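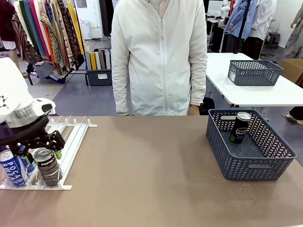
Pepsi or Pocari Sweat, the eternal tea-break question.

Okay, settle in, because I have a lot of feelings about Burkinness and our wicketkeeper situation and I've been boring my family with them since breakfast, so it's your turn now. 🏏

If you don't follow our little corner of cricket (and why would you, bless you), Burkinness has had the same man behind the stumps for 16 seasons. Fletcher Pomare. Keeps beautifully standing up to the spinners, bats at seven, complains about his knees, never misses a game.

Well, Fletcher wants to bowl. He told the captain after the last match of the summer and I gather there was a long silence. Off-spin! He's been watching off-spin from closer than anyone alive for all these years and he thinks he's got the hang of it.

And I love him for it, I really do. But it leaves the gloves going spare, and there are two people who want them, and I like both of them so much that I've changed my mind three times while making coffee.

First up is Diarmuid Scanlon. Came over from Flandgate two years back as an opening bat, kept a bit at school, wonderful hands in the slips. You'd trust him with your grandmother's china.

My worry with Diarmuid is the workload. Opening the batting after you've squatted for forty overs in the heat is a miserable way to spend an afternoon, and his best innings for us (that lovely unbeaten one against Tamis, where he hit hardly anything in the air) came when he'd spent the fielding half of the day at slip telling jokes.

Then there's Covadonga Bermúdez, who is younger and has played most of her cricket in our second team. She's quick. I mean really quick - there was a leg-side stumping in the Bustamante Cup where I had only just worked out which way the ball had gone and the bails were already off.

She does drop a few. I'm not going to pretend otherwise, I keep the scorebook. Mostly it's the ones that come through low off the faster bowlers, when she gets up a fraction early. Fletcher used to do exactly the same thing in his first couple of seasons and I have the pencil marks to prove it.

Benedikt Ruppert (our captain, and a very patient reader of my texts) is leaning toward Diarmuid for the first month and then having another look. I understand that completely. He lost the opening game last year by 2 runs and there were nine byes in it, and a captain doesn't forget a thing like that.

But I'd go with Covadonga from the first ball of the first game, and I'd tell her in December so she has the whole winter of indoor nets to get used to the idea. A keeper who thinks she's on trial snatches at everything. Give her the spring and early summer and let her have a bad day or two in peace.

It also keeps Diarmuid at the top of the order with fresh legs, and it keeps him at slip, right beside her, chatting away. I think that might be worth more than people realize. He's a very calming person to stand next to.

As for Fletcher's bowling, I went and watched him in the nets last week and I'm pleased to report it turns! Not every ball, and one of them went over the netting entirely, but it turns. Nicanor Aranda batted against him for a good half hour and came out looking thoughtful.

Nicanor's verdict was that he's slower than you expect and you end up playing the shot twice. I'd have him on for a few overs before tea, with somebody at deep midwicket who can catch.

I was looking through the old club history for any other keeper who'd made the switch and found one way back in 1871, a gentleman listed only by his initials, who took off his gloves against Flandgate and finished with 9 wickets. I read this out to Fletcher over the phone. He's asked me to send him the page.

Anyway, that's my case. If you've seen Covadonga keep, or you've got strong views on openers with gloves, come and tell me all about it. I'll be up for a while yet, I've still got the batting averages to finish and Benedikt wants them by tonight.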